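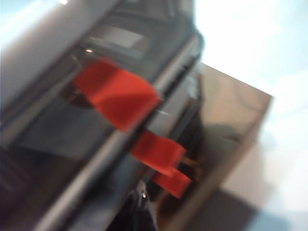

Shutter time is the next thing I want to settle on the wrist camera, before I touch the grip code again. I am on the 16 mm standoffs now and the mount itself is solid. With auto exposure on, any frame taken while the arm swings is close to useless for finding edges. The diagonal rail smears into a double line, and the black finger runs into the dark panels next to it. The red tabs are the one part I can still pick out by color when everything else is streaked, so I plan to track those first and leave the box outline for when the arm has stopped.

Replying to the earlier questions below.

> List message, Brutska shared shop builders
>
> I am putting together a small arm at home with the Caruso controller
> board and would like to add a camera near the gripper. Three things
> I can't work out from the archive:
>
> Did you run the camera cable inside the arm or outside?
>
> What do you use for test objects? Mine are all shiny and they
> confuse the camera.
>
> Is a fixed exposure worth the trouble, or do you just slow the
> arm down?

Cable: outside. I had it inside until August and it failed twice at the elbow. It now runs along the outside with 2 loose loops, one at the elbow and one at the wrist. Leave more slack than looks right. Run the joint through its full travel by hand before you tie anything down.

Test objects: plain cardboard boxes. They don't glare and they cost nothing. Brown against a pale surface gives a usable straight edge when the arm is still. Avoid anything with clear packing tape on it.

Exposure: do both. I slow the arm for the last part of the approach and take the measurement after it stops. Fixed exposure needs more light than I have at the bench, so I ordered a lamp from Ponwood and will post the settings once it is mounted. If you try it first, write down the gain as well. Mine climbs on its own unless I lock it in the Prirkasmont driver, and the lock is lost every time the board restarts.

One correction to my last message. I gave the distance from the wrist flange to the front of the lens as 16 mm. That is the standoff length. The full distance is about 116 mm, and that is the number to put in the offset file. If you copied the old one, your grasp point will land well short.

I can bring the spare bracket to the shop if anyone wants to measure it. The drawing is in the list files under "wrist mount."

Last updated January 3, 2021
Contact the list owner | Copyright Brutska list contributors | Back to top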